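Selling handmade soap by post: how do you price shipping?
Forum: Small Makers / Money and Prices

ibor_soap
Hello all, Iwona Borkowska here, I moved from the reading side to the writing side at last. I make soap at home and I sell it in my own small shop on Makero since August. My problem is the price of shipping. Now I charge the real cost and many people leave when they see it at the end. In my statistics I had 1,636 visits and 73 orders, and more than half of the baskets were left on the last page. I think to put the shipping inside the price of the soap, but then a person who buys six bars pays the shipping six times. This does not feel fair to me.

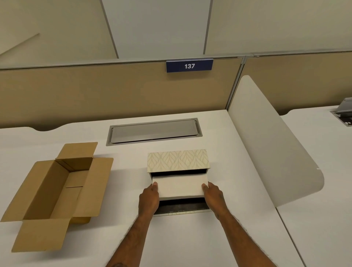

My bars are 100% olive oil and they are heavy for their size, so the weight class changes already at the fourth bar. I send with Wilta, small parcel.

tallow_and_tin
Put it in the price. Everybody does. Buyers hate a surprise more than they hate a high number.

marchhare22
I don't agree with tallow. I tried it for one season and my single bars looked crazy next to the other sellers. Regular customers wrote to me and asked why the price had gone up. I lost two of them, and they used to buy every month.

tallow_and_tin
Two customers. How many did you gain?

marchhare22
I did not measure, fair point. But two who buy every month are worth a lot to me.

ibor_soap
Thank you both. Is there maybe a middle way? I read about a flat rate, the same for each order, and free shipping over some amount. I made a small table last night. With a flat rate I lose a little on the big orders and win a little on the small ones. My average order is three bars. 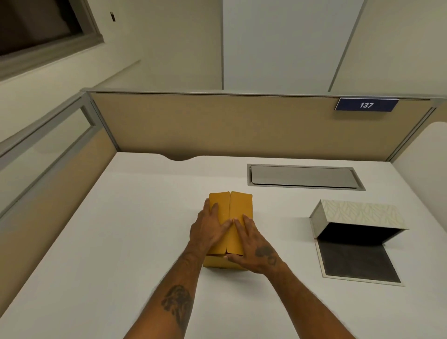

The limit for free shipping I would put at five bars, so it is not too far from what people buy already. If I put it at ten I think it will only make them angry.

pernille_k
Five is good. But check your margin on exactly five bars, not on the average. That was my mistake with candles. Also ask Marchal for a quote, they give small sellers a contract price if you send enough parcels in a year. For me the limit was 350, maybe it is different in your area.

tallow_and_tin
Marchal lost a parcel of mine and the claim took forever. I would stay with Wilta.

pernille_k
I never had this problem, but I believe you. 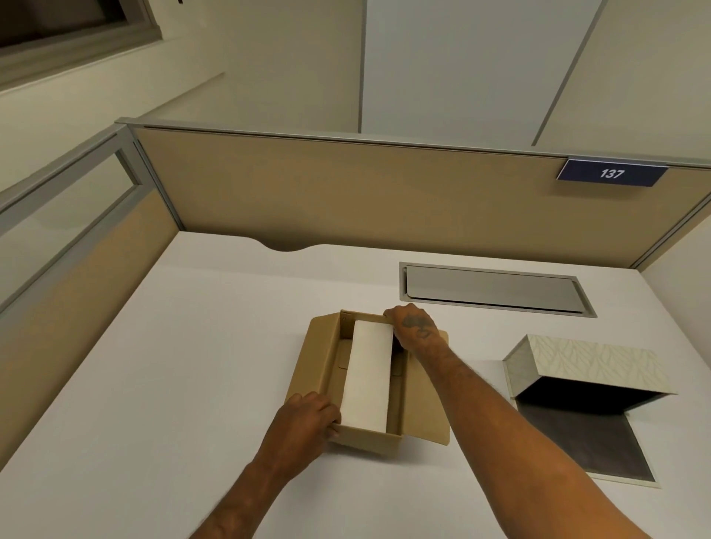 goatmilk_jo
Do you weigh the soap before or after it cures when you make the shipping table?

ibor_soap
After curing, at six weeks, because the bar loses water and it would be wrong to calculate with the fresh weight. Then I add the weight of the packing and I go up to the next full ten grams.

goatmilk_jo
Thanks, I was using the fresh weight all this time. It explains some things.

ibor_soap
I decided to try the flat rate for two months, with free shipping from five bars. I will change nothing else, also not the photos, so I can compare. Plara has a free plan for the statistics up to 1,000 visits a month and this is enough for me now. I will write the result in this same thread.

tallow_and_tin
Still say put it in the price, but good luck.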